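Loudness, lyric advisories and the new delivery sheet

Members' newsletter, 6 Jul 2024

The revised delivery sheet for community broadcast came into force at the start of the month. It replaces the version circulated in April and applies to all recorded music supplied to the Stododska program library, including back catalogue being resupplied. Members who deliver through Farka will find the new fields already in the upload form. Members who deliver directly must use the sheet itself.

The largest change concerns lyric advisories. Under the old sheet a track was marked clean or explicit and nothing further was recorded. Stations complained that the explicit flag covered everything from a single mild swear word to sustained descriptions of violence, and that presenters were dropping tracks they could lawfully have played after the evening watershed. The explicit flag remains, but it is now accompanied by a content code and a time reference for the first occurrence.

There are four content codes: L for language, V for violence, D for drug reference and S for sexual content. More than one may be entered against a track. The code describes the words as sung or spoken on the recording. It does not record the artist's intent, and there is no separate code for satire, reportage or quotation. Lorraine Sowerby, who drafted the sheet, was asked at the April meeting whether a song condemning a shooting should carry the same V as a song boasting of one. Her answer was that it should, and that the notes field is the proper place for context. The notes field has a limit of 300 characters including spaces.

Not everyone accepted this. Graham Bainbridge argued that codes stripped of context would be read by programmers as a warning and that dancehall, drill and country murder ballads would not be treated alike in practice, whatever the sheet said. He asked for station rejections to be logged by genre. That request was agreed to. Stations will return a rejection reason with each declined track, and the first set of figures will be published in this newsletter once enough returns are in to be useful.

Edited versions

A clean edit must be delivered as a separate recording with its own ISRC. It may not share the code of the album version. Of the 3033 tracks checked in the library audit, 1819 had an edited version on file, and a large share of those carried the parent recording's code. The practical effect is that plays of the edit are reported against the original, and where the two have different performer or producer shares the royalty is misallocated. Affected members will be contacted individually. Please do not re-register codes in bulk before you hear from us, as duplicate registrations take longer to unpick than the original fault.

Edits by muting, reversing or substituting words are all acceptable. Tone bleeps are acceptable but several stations have asked not to receive them, as they trip silence and tone detection on older playout systems. A reversed word must be unintelligible when played forwards. Where an instrumental gap is longer than 2 seconds, mark it in the notes so that it is not mistaken for a fault.

Loudness

Program loudness targets for finished shows have not changed. For individual tracks, deliver the commercial master without additional limiting. Some members have been normalising tracks to the broadcast target before upload, apparently on advice given some years ago. This is no longer wanted. Playout applies its own gain from the measured value, and pre-normalised files lose headroom for no benefit. True peak should not exceed -1 dBTP. Files above that will be accepted with a warning for the present.
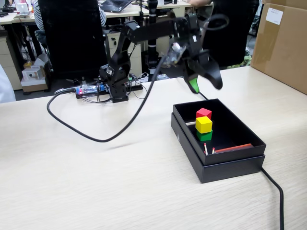
Sample rate should match the master. Do not upsample 44.1 kHz material to 48 kHz before delivery. WAV and FLAC are both accepted. MP3 is accepted only for archival recordings where no better source survives, and the source must be described in the notes field.

Lyrics in languages other than English

Content codes apply regardless of language. If the member supplying the track cannot assess the words, leave the codes blank and tick "not assessed". Do not enter clean by default. Signe Engebretsen and Halvard Lindholm have offered to review Norwegian and Swedish lyrics, and would welcome help with other languages. A full translation is not required for the review, though a transcript in the original language saves a good deal of time.

Two corrections to the April notes. The Vasa catalogue was listed as cleared for overnight programming; clearance is in fact limited to the titles in the attached schedule. The contact for Nomura releases was given as Lorraine Sowerby and should have read Agnes Amundsen.

Queries on the sheet go to the library desk in writing, with the ISRC in the subject line. Queries about a particular station's decision to decline a track should be put to that station's music director in the first instance. The superseded sheet will be refused from the start of next month.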